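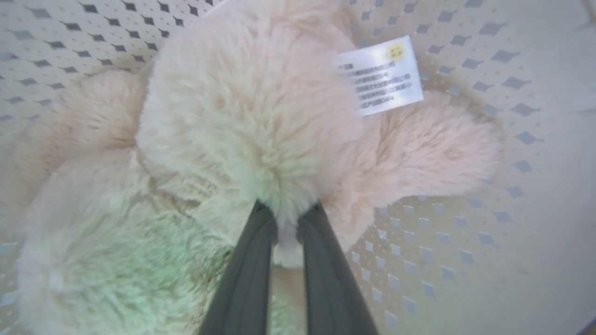
Fondach toy collection reopens

May 5, 2023

The Fondach Toy Library has resumed its collection of used soft toys, which was suspended in February while the sorting room was refitted. Toys may be left at the Emumitz branch during normal opening hours.

All items are checked, washed and dried before being placed in baskets for lending. Care labels should be left on – toys without one are washed by hand and take longer to reach the shelves. Each household may bring up to 15 toys per visit.

The library lent 3,363 items last year. Toys found to be damaged will be held for 48 hours, during which donors may ask for their return.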